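Pokcombe students put robot arms to work on the sorting challenge

POKCOMBE — Students in the robotics class at Villanueva Technical High are down to the last stretch before the Osus Sorting Challenge in December, and most of them were still at the bench at 6 p.m. when we stopped by. Pizza had gone cold. Nobody seemed bothered.

The class has 14 students this term, juniors and seniors mostly, split into teams. Each team has to teach a pair of arms to move and sort plastic bins on a tabletop. No hand on the controls once a run starts. Colors get shuffled between rounds, so a team can't just record one set of moves and play it back.

Teacher Mohcine Benjelloun started the course after years of running it as a lunch club. He says lunch was never long enough.

"You get the arm powered up, you find your file, the bell rings," he said. "Now I have them for a double period and they still complain it's short. Good problem."

Practice starts small — red, blue and black, side by side, arm parked close in. Students drive the arms by hand first to collect runs, then train on those runs and see what comes back. Usually something strange comes back. One team's early version handled the red bin fine and then refused to go near the blue one for a whole afternoon. They traced it to a batch of runs saved under the wrong label.
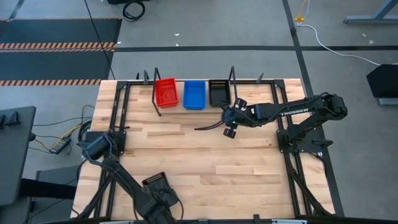 Do students need to know how to code before they sign up?

No coding background is required. Benjelloun takes students who have never written a line and pairs them with someone who has for the first few weeks. Math through algebra is recomended. There is a short safety quiz everyone has to pass before touching the arms, and it can be retaken.

The rules for the challenge came out in the fall and caught a few teams off guard. Last year the bins could go anywhere inside the target zone. This year they have to land flat and facing the right way, and a bin that tips over scores nothing. Each team gets 3 scored runs, best one counts. Judges can call a stop if an arm leaves its lane or the two arms touch.

That last one is what the students talk about most. Two arms reaching over one table get in each other's way fast. One group has written a simple turn-taking rule, left waits for right. Slow but safe. Another group lets both go at the same time and is betting they can tune it before December.

"We've bumped them twice," said a senior on the second team. "Low speed. It was fine. Mr. B made us write it up anyway."

The write-ups go in a binder by the door. It's a thick binder. Every bump, every dropped bin, what speed the arm was set to and what got changed afterward. Benjelloun grades the binder the same as the runs, a policy that isn't popular but has stuck.

Harder layouts come next. More baskets on the table, same colors repeated, some turned at an angle, one up on a raised board so the arm has to deal with a different height. Students say the height change is the worst part. A grip that works down on the table comes in too low at the board, and the team has to go collect more runs just for that.

Camera views matter too. Teams can train with a view from the gripper, a view of the whole table, or both. The gripper view is great up close but the fingers block a lot of what's right in front of them, said one junior who has spent most of the term on that issue. Her team switched to both views and saw their practice scores go up, though trainig takes longer now and they have to leave it going overnight.

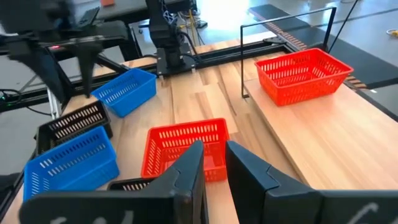
What's next

Teams have to lock their software one week before the event. After that, only hardware fixes — tightening bolts, swaping a cable, that kind of thing. Benjelloun expects almost 33 teams from schools across the region, up from last year.

The Zotov Fund, a local education group, is covering the entry fee and the van. Parents can ride along if there are seats left, sign-up sheet is at the front office.

An open practice is planned at the school before the lock date, start time 4 p.m. Visitors are asked to stay behind the tape on the floor and keep their bags off the cables. Students will do short demo runs and answer questions. Younger kids welcome with an adult.

The course will be offered again next year, with a second section if enough students ask for it. Forms are due to the counseling office before winter break. Students who did the lunch club don't get automatic placement and need to fill out the form like everyone else.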